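Witia 2949 Drywall Lift, Rented for a Ceiling Job: My Review

I rented the Witia 2949 from the Allulell rental yard in Chin and kept it through the whole ceiling work in our house. I am not a contractor. I have done small repairs for many years, and I wanted to write the kind of review that I was looking for before I rented, because most of what I found was only one or two sentences long, or it was the text of the seller.

For readers who do not know this type of machine: a drywall lift is a steel stand on wheels with a cradle on top. You put the panel on the cradle, turn a hand wheel, and the panel goes up to the ceiling and stays there while you put in the screws. It does not lift people. You still need a ladder or a work platform next to it.

Our house is small and the ceilings are old plaster. I decided to cover the plaster with new panels and not to remove it. The work took 21 panels, most of them full size and the others cut. I had one helper for carrying.

Picking it up

The yard gives you the lift in separate parts: the base with the three legs, the mast with the winch, and the cradle with its cross arms. Everything went into the back of a normal station wagon with the rear seats folded, but the mast was lying between the front seats and I had to put a blanket under it. If your car is shorter, ask for delivery. I paid a 40 dollar deposit and received it back when I returned the lift.

At the counter they showed me how the winch brake works. I am thankful for this, because the label on the machine was so scratched that I could read only half of it. There was no paper manual. I asked for one and they printed a page for me, with drawings but almost no words. The drawings were enough.
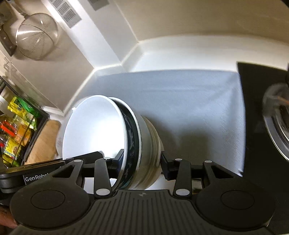

Putting it together

No tools are necessary. The legs fold out from the base and each one locks with a spring pin. The mast stands in the base, and the cradle sits on top of the mast. The first time I needed a long time, because I tried to put the cradle on with the mast already standing upright, and I am not a tall person. It is much easier to tilt the mast a little toward you.

One of the spring pins did not go in completely. It looked locked, but when I pulled the leg, it moved. I cleaned the hole with an old toothbrush and after this the pin was good. There was a lot of dried joint compound inside. I understand that a rental machine has a hard life, but a locking pin is something the yard should look at before it goes out again. I told them so when I brought it back, and they wrote it down.

The wheels are hard and quite small. On a flat floor they roll nicely. On our floor, where the boards have gaps, they stop at every gap and you must push with your foot at the base. Do not push at the top of the mast with a panel loaded. I did it once, the lift leaned, and I did not do it a second time.

Lifting the panels

Loading is the part where a second person is most useful. The cradle tilts down to the side, and there are two small hooks which hold the lower edge of the panel. You stand the panel on the hooks, lean it back, and then push the cradle to horizontal until it locks. With two people it was comfortable. I tried it alone with one of the shorter pieces and it was possible, but I would not do it alone with a full panel.

The hand wheel turns easily. The cable runs in a clean line and makes a dry clicking sound when the brake is on. Near the ceiling I turned it very slowly, and the panel could be pressed against the old plaster with good force. This is for me the best thing about the machine. With the wooden T-supports that I used in another house, there was always a gap on one side, and somebody had to push with the head or the shoulder while the other person was looking for the screw gun.

The cradle can also be tilted when it is up. This helped in the upstairs hall, where the ceiling has a slope. The tilt is held by a knob with a thread, and the knob wants to be tightened more strongly than you think. After several panels it became a little loose and I made it a habit to check it each time.

Small movements to the left and right are less good. When the panel is already high and you see that it is a finger width too far from the wall, you must lower it a bit, move the complete stand, and raise it again. The cradle has no side adjustment. With the bad wheels on our floor this cost me more patience than any other part of the job.
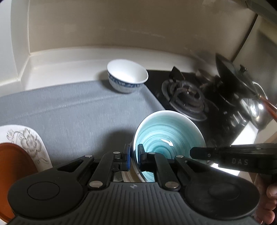 Compared with the Gustau lift

Some years ago I helped a relative who owns a Gustau lift, so I can compare a little. The Gustau has bigger wheels and a wider base, and it feels calmer when you roll it with a panel on top. It is also heavier, and you would not like to carry it up the stairs. The Witia comes apart into pieces that one person can carry upstairs one after another, and for a house with narrow stairs I prefer it for this reason.

The winch of the Gustau is faster. The winch of the Witia is slower and more exact. For a ceiling I like the slower one. For somebody who does this every day, I think the answer would be different.

The brake behaves differently also. On the Gustau you hold a lever to go down. On the Witia you pull the brake away with one hand and control the wheel with the other. It is written on the printed page that you must not let the wheel run free, and I agree with the page. The wheel has handles and they would hit your fingers.

What I liked

The panel stays up without shaking while you screw.
It comes apart in pieces that go through a narrow staircase.
The winch is exact close to the ceiling.
No tools for assembly.

What I did not like

Small hard wheels which hate every gap in the floor.
No sideways adjustment of the cradle.
The tilt knob becomes loose during work.
The label on my machine was not readable, and the pin was dirty. This is a matter of the yard and not of the maker, but you will meet it too if you rent.

Should you rent or buy?

For one or two rooms, rent. Before you pick it up, have all panels already in the house and all the cut-outs for the lamps measured. I lost the first morning with measuring while the lift was standing there and costing money. If you plan a whole house and can work only in the evenings, please calculate it honestly, because a long rental comes near to the price of a used one. The lift that I had was bought by the yard in 2000, they told me, and apart from the wheels and the label it works very well for its age. So a used one in good condition should not scare you.

My rating is four of five. I would rent the same model again, and I would bring two pieces of thin plywood to roll it on.

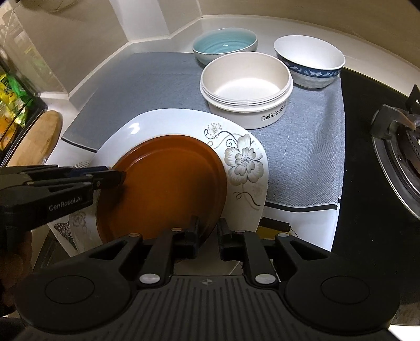
Page last changed: April

Added after a reader's question: yes, the 2949 can hold a panel against a wall as well. You leave the cradle tilted and raise it only a little. I used it so for the upper row in the hall. For the lower row it has no use, there a simple foot lever is better and costs very little.

Another reader asked about the height. The normal cradle was enough for all our rooms except over the stairs. The Allulell yard has an extension piece for the mast, but it is a separate item and you have to ask for it when you reserve. I did not try it. Over the stairs I worked from a platform with the shorter panels and the old T-supports.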